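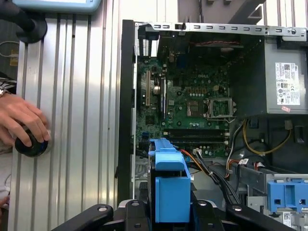
Jun 26, 2024
Posted by Egan Refurbishing

Bench Technician, Desktop Repair (part time)

Egan Refurbishing is hiring a bench technician for our Verkelau shop. You will open used office desktops, strip and sort parts, check sockets for bent pins, seat processors and memory, and test power supplies. Drive carriers and screws go back in the labeled bins. Working machines are wiped down and boxed.

We have 103 desktops waiting and more arriving through January. Shifts are 3 days a week. You need steady hands, decent eyesight and the ability to lift 70 pounds. Experience with older Dell cases helps. We will train you on our parts log. Tools and wrist straps are provided.

To apply, send a short note on machines you have fixed, or stop by the counter at 2656 Rolter Road.

Contact | © Egan Refurbishing | Back to top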